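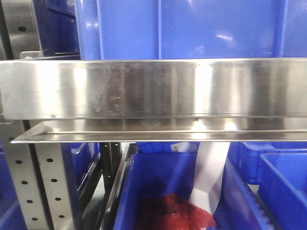
Tirham Kitchens to Move Its Catering Supply Store to Sornance

SORNANCE, Sun 19 June - Tirham Kitchens, which sells and rents equipment to small food businesses, will move its main store from Wuketlow to a larger building on Siriwardena Road in Sornance. The new store opens to trade customers next month, with walk-in sales to follow.

The company has traded from the Wuketlow site for 17 years. Its lease there ends in December, and the owners decided last winter not to renew it.

"We ran out of loading space a long time ago," said Cameron Doolan, managing director. "Customers were waiting in the street to pick up rental orders on Friday afternoons, and the neighbors were very patient with us. In Sornance a van can drive in one side and out the other."

The Sornance building has 2 loading doors, a repair shop and a showroom for new and used equipment. Rental customers will be able to collect orders from 6 a.m. on weekdays, an hour earlier than at present. Saturday hours stay the same.

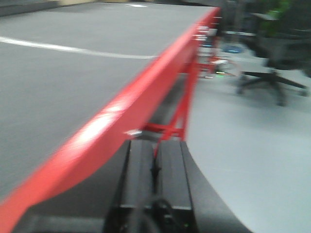
Roughly 200 rental accounts will transfer to the new store. Account holders do not need to do anything - numbers, rates and deposits carry over as they are. Equipment now out on rental may be returned to either address until the Wuketlow store closes.

All current staff have been offered jobs at the new site. The company is also hiring a second repair technician and a part-time driver.

Marius Nistor, who manages the rental side of the business, said repairs should be quicker after the move. "At the moment we send most of the refrigeration work out," he said. "We will have the room to do it ourselves, so a bakery with a broken fridge should get it back in days."

Spare parts ordered before the move will be held at Wuketlow unless the customer asks for Sornance. Delivery charges for existing customers will not change this year.

Press contact: Cameron Doolan, Tirham Kitchens, Siriwardena Road, Sornance.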